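Plerlow Publishes Findings on Grip Fault in Two-Arm Cloth Handling, Holds Back Approval for Unattended Running

Test group says a fault message is missing where one is needed most, and questions the claim that software alone has fixed it

8 November 2024

CASLEY — Plerlow, the independent test group for small automation, today published its findings on a grip fault in Senavell, the cloth-handling control package sold by Dmytriv for use on two-arm tabletop robots. The group has declined to approve the package for unattended running. It may still be used with an operator in reach of the stop button.

The fault is simple to state. Under certain conditions, Senavell reports that a gripper has let go of a piece of cloth when it is still holding it. The arm then moves off to its next position and takes the cloth, and whatever the cloth is caught on, along with it. No alarm is raised. The log shows a normal release.

Dmytriv issued an update in August and described the matter as closed. Plerlow does not share that view, and the test record published today explains why.

The trials were run at the group's bench in Casley on loose white cloth over a printed table cover. The work was deliberately dull: approach, close, lift, move, open, back away. The full series came to 2550 grip cycles, split evenly between the version of Senavell that was on sale before August and the updated one. False releases were logged in both halves. There were fewer after the update, and Plerlow is happy to say so, but a fault that happens less often and still gives no warning is not a closed matter.
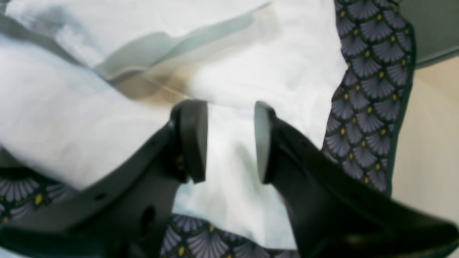

Gripper open over the test cloth, with the printed table cover at right. Photo: Plerlow

According to the findings, the cause lies in how the software decides that a grip has ended. Senavell reads the position of the fingers and the load on the motor. If the fingers have opened past a set point and the load has dropped, it calls the cloth released. That works well enough for a block or a bottle, where open fingers mean a dropped object. Cloth does not behave that way. A fold can work its way up between the fingers and stay wedged near the pivot, well away from the pads, and the readings will look the same as those from an empty hand.

The supplier's own notes for the August update say that the set point was moved and a short wait was added before the arm departs. Both changes help in the mild cases. Neither one gives the software any way of knowing where the cloth is. Plerlow asked Dmytriv for the test data behind the word "resolved" and received a summary of 40 cycles, all of them on a single type of stiff cotton towel laid flat. The group does not consider that a fair test of a product advertised for mixed laundry and soft goods.

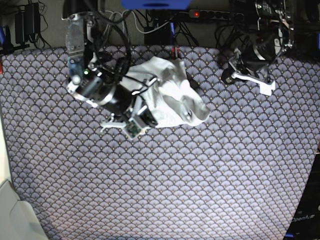 The second concern is what a dragged cloth can reach. Plerlow had expected the risk to be limited to a spoiled fold or a dropped item, and for most of the false releases that was the whole of it. But benches of this kind tend to keep cables and power close to the work, and the one used here was no different, with black cables draped over the white cloth at the right gripper and a power strip behind the far edge of the table. If a cloth is still held when the arm swings away, a loop of cable can go with it. In two trials one did, and the operator stopped the run by hand. No one was hurt and no equipment was lost. Plerlow notes that in both of them the operator reacted to what the arm was doing, and the screen gave no reason to.

Dmytriv has argued in letters to the group that cable routing is a matter for the installer. Plerlow agrees up to a point, and its report tells owners to clear their benches. It does not accept that tidy cables would remove the fault. A package that says "released" while holding something is giving the operator bad information, however neat the table is.

The group also looked at speed. Dmytriv's sales material suggests that slower movement after release makes the problem harmless. With travel speed cut to 50 percent, false releases came up about as often as before. The slower arm gave the operator more time, and in unattended running there is no operator to make use of it.
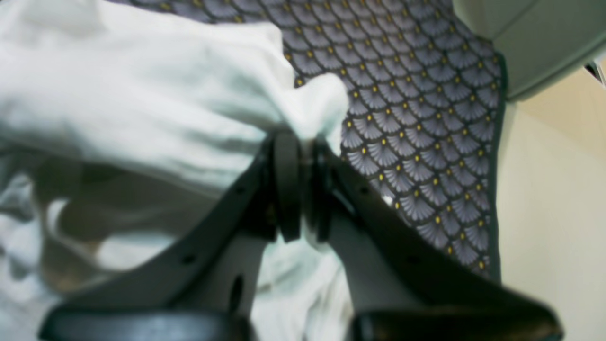

White cloth gathered at the base of the gripper fingers during the Casley trials. Photo: Plerlow

Plerlow is asking for three changes before it will look at the package again. Senavell should check for held cloth by some means other than finger position and motor load. It should stop and raise a fault when those checks disagree. And the log should record the raw readings at each release, so that an owner can look back at a bad run without having to take the word "normal" on trust.

Until then, the group advises owners to:

Keep an operator at the bench whenever the arms are powered and handling cloth.

Move cables, power strips and adapters out of reach of both arms at full travel.

Treat a logged release as unconfirmed until someone has looked at the gripper.

Turn off automatic restart after a manual stop.

Report any dragged or snagged cloth to Plerlow as well as to the supplier.

The findings apply to the Senavell package as supplied to Plerlow and should not be read as a judgment on any arm or gripper it is run on. Other control packages that use the same release logic may well share the weakness. The group has not tested them and makes no claim either way.

Dmytriv was given a copy of the report before publication. The company replied that a further update is planned and that it expects the update to answer the group's concerns. It did not give a date, and it did not say whether the new version would include a separate check for held cloth. Plerlow will repeat the trials when it has the software in hand.

The full report, with trial logs and the group's letters to the supplier, is available on request from the Plerlow press office in Casley.

About Plerlow

Plerlow tests small automation equipment and software for workshops, laundries and teaching labs. It takes no payment from the suppliers whose products it reviews.

END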